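The Recovery Year by Rafferty Crenshaw: my review of the book and its companion journal

2026-04-26

I read a lot of books about getting better. It started with my own gallbladder and then my husband's hip, and at some point the shelf next to the bed turned into a little library of people who had been through something and wrote it down. So when my friend from choir pressed The Recovery Year into my hands in January and said "you of all people," I knew I'd be reading it that same night. I did, too, until way past one.

Rafferty Crenshaw was a high school band director when he got his diagnosis (a bowel thing, he's pretty frank about it, so maybe don't start this over lunch). The book covers the twelve months after his operation. There is almost nothing about the operation! He gives it a page and a half, says he went to sleep counting backward in the voice of his old drum teacher, and then it's the next morning and he wants ice chips. I loved that. So many of these memoirs spend a hundred pages in the hospital and then rush you through the part where you have to live in your own house again with a body that doesn't do what it used to.

It's put out by Pettigrew, a small press I'd never heard of, and the paperback is a nice floppy one that stays open on your knees. The type is a good size. My copy has a typo in the very first chapter heading, which I found kind of endearing.
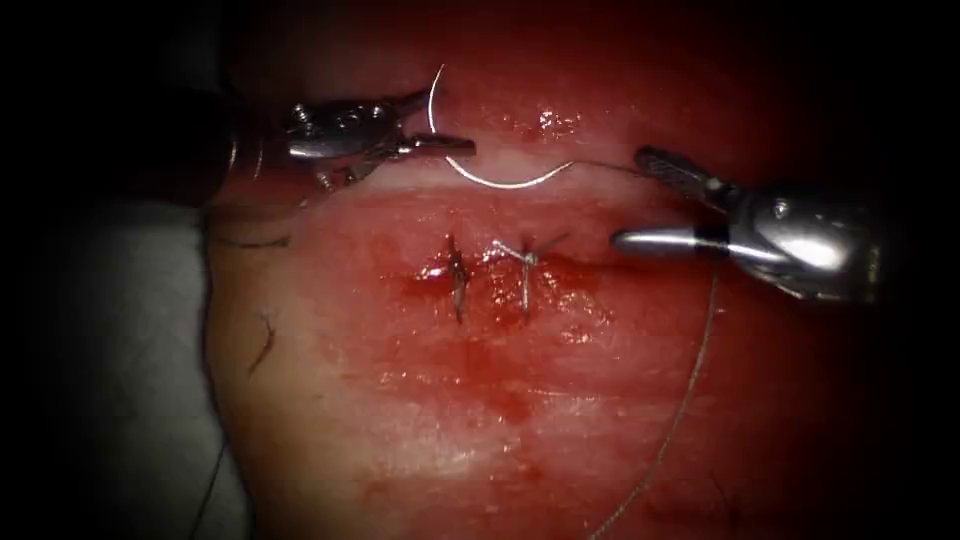

What I liked best is how he writes about boredom. There's a chapter called "Linoleum" where he spends an entire afternoon lying on the kitchen floor because it's cool and because getting up is a project, and his dog comes and lies down too, and that's all that happens. I must have read it four times. If you've ever been home sick for weeks you know exactly that feeling of the day being enormous and also gone. He's funny about casseroles. He's funny about the neighbor who keeps mowing his lawn in a pattern he can't stand. And then he'll slip in a line about not being able to lift his tuba case, and you have to put the book down for a minute.

The middle third is weaker, I have to say. He goes on a retreat in a town called Citoncombe and meets a man named Roscoe Kasprzak who teaches breathing classes, and from there on the book has a bit of a crush on Roscoe. Roscoe says this, Roscoe says that. Some of it is good advice (go outside before you look at your phone, fine, I do this now) but some of it is the kind of thing you see painted on a board at the craft store. There's a whole chapter on the body being a house with many lamps, and I lost track of which lamp was which. I also wish he'd been a little clearer that breathing classes were something he did on top of seeing his doctor. He does go to his checkups, you can tell from the dates, he just doesn't find them very interesting to write about.

Now, the journal. You can buy the book alone or as a set with the Nunow Journal, a hardback workbook with 198 pages of prompts and blank space, and the set is what my friend gave me, so I've been using both. I wasn't going to fill it in. I'm not really a prompt person. But the first one is "What did you eat today that you wanted to eat?" and I had an answer right away (toast with the good marmalade), and after that I was stuck with it.

Most of the prompts are like that, small and easy to answer when you're tired. You get a half page for each, and there's a strip down the side where you can just color in how the day went if you can't face words. I used that strip a lot more than I expected. The paper takes a gel pen fine but my fountain pen bled right through, so watch out for that. The ribbon marker frayed in the second week. I put a dab of clear nail polish on the end and it's been okay.
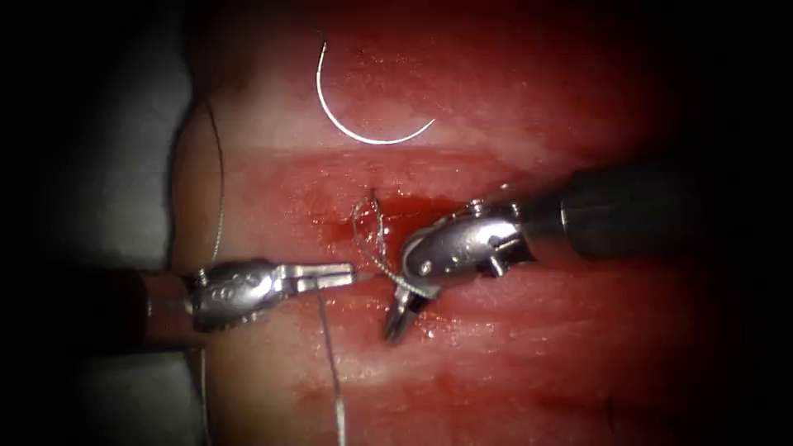

My one real complaint with the journal is that it assumes you're moving in a straight line. Week one, week two, a little more walking, a little more energy. My husband had a bad patch in his second month where he went backward for a good ten days, and a page cheerfully asking him to list three things he could do now that he couldn't do last week would have gone straight in the fireplace. Crenshaw himself went backward! It's in the book, it's one of the strongest chapters, he ends up back in his recliner in the fall feeling like a fraud because he'd told everybody he was fine. I don't know why none of that made it into the workbook. I ended up skipping around and ignoring the week numbers completely, and it works much better that way.

There's an audio version too, on the Dristell app, and he reads it himself. I listened to a few chapters in the car. He has a lovely slow voice, a bit gravelly, and he hums the tunes when he mentions them, which you obviously don't get on paper. If you know somebody who is too worn out to hold a book up, I'd go for that one first. The only annoying part is that the chapters aren't named in the app, only numbered, so it took me forever to find "Linoleum" again to play for my sister.

Who's it for? I'd give it to somebody who is a month or so past the scary part and fed up. I wouldn't give it to someone waiting for a surgery date, it's a little too honest about how long everything takes. And I think it's good for the people doing the looking after, too. There's a letter from his wife near the end, only 3 pages, where she lists everything she was mad about that year. It is the best writing in the whole thing. I read it out loud to my husband and he got very quiet and then went and unloaded the dishwasher.

Four stars for the book, three for the journal, and I'd go up to four and a half for the audio if they'd fix those chapter names. My copy is going to my sister next, minus the journal, which has too much marmalade in it by now to lend to anyone.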